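Van Hecke presents the "Trultier" capsule, 30 evening dresses made from archive fabrics

Avley, 2020-05-12 - The fashion house Van Hecke announces the launch of Trultier, a capsule collection of 30 evening dresses, all cut from fabrics that stayed in the archive of the house. The collection is signed by the creative director Fraser Yule and will be sold by appointment in the Avley atelier and in the online shop.

The idea was born in April, when the usual spring presentation could not take place. Mr. Yule used these weeks to open again the fabric rooms of the house, where he found silk, crepe and heavy satin from past seasons, in total 252 rolls. Many of them were too short for a normal production, but enough for one or two dresses each.

"I did not want to order new material for a season in which so many parties are postponed," says Fraser Yule. "With a small piece of satin you must think well before you take the scissors. The back of the dress became for me more important than the front, and the sleeves are very simple."

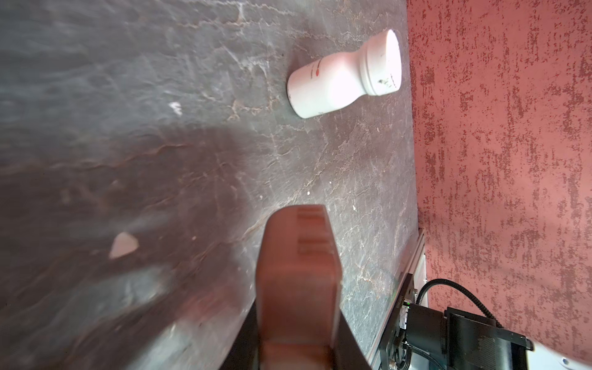

The line is long and close to the body, with a low back and a small train that can be removed with hidden hooks. The colors go from ivory to bottle green, and there is one dress in deep red, with which the lookbook opens. The embroidery on six of the models was done by hand at the Steltulari workshop, with which Van Hecke collaborates already for many years.

Prices start from 800 euros for the short models and arrive at 2000 euros for the embroidered ones. Every dress is made in a single copy and is adapted to the measures of the client. The first fitting can be done by video call, the second one in the atelier, and delivery is foreseen four weeks after the last fitting.

Together with the collection the house opens also a repair service for evening wear. Clients who own a Van Hecke dress of any year can send it to the atelier for new lining, a new zipper or a change of length. For the dresses bought in the Trultier capsule the first repair is free of charge.

The lookbook and samples of the fabrics are available to the press on request from the Van Hecke press office in Avley.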